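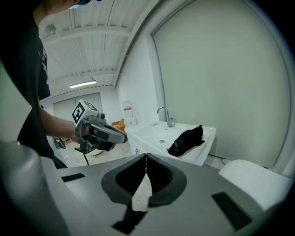 Wiping down a white vanity top, what do you all use?

tilly_maren
Posted May 2020
So I finally have a bathroom with a white basin set into a white top, and I love it, but every single water spot shows. I've been spraying it with Floltico and wiping with a paper towel and it leaves streaks. Is there something better? Also people in my house keep dropping things on the counter (black socks, mostly!) and I end up cleaning around them.

Nahuel Escobar
Skip the paper towels. Get a flat cotton cloth, get it damp, wring it out hard, then go over everything again with a dry one. I do the faucet last. The tall curved ones spot up worst right where the spout bends.

griltgirl36
Disagree on cotton, it left lint all over my sink. I bought a pack of microfiber from Campbell in February and haven't gone back. And no spray at all, just a drop of dish soap.

Nahuel Escobar
If it's leaving lint you're using fabric softener. Wash them without it.

griltgirl36
I don't own fabric softener lol

hobbs_161
Does anyone do the drain? My wife says I wipe the bowl and leave a ring around the drain every time. She's right. Old toothbrush fixed it.

tilly_maren
Ok the toothbrush is going on my list. What about the front, by the handle? Mine's small and dark and the white right around it gets grubby.

corner_lot
Same soapy cloth, folded over your finger. Please don't use the scrubby side of a sponge, I dulled a patch on my Erneck that way and I still see it every morning.

griltgirl36
Yes to that. And clear the counter first, socks go in the hamper!

tilly_maren
Tell that to my son. Trying the two cloth thing tonight, both kinds.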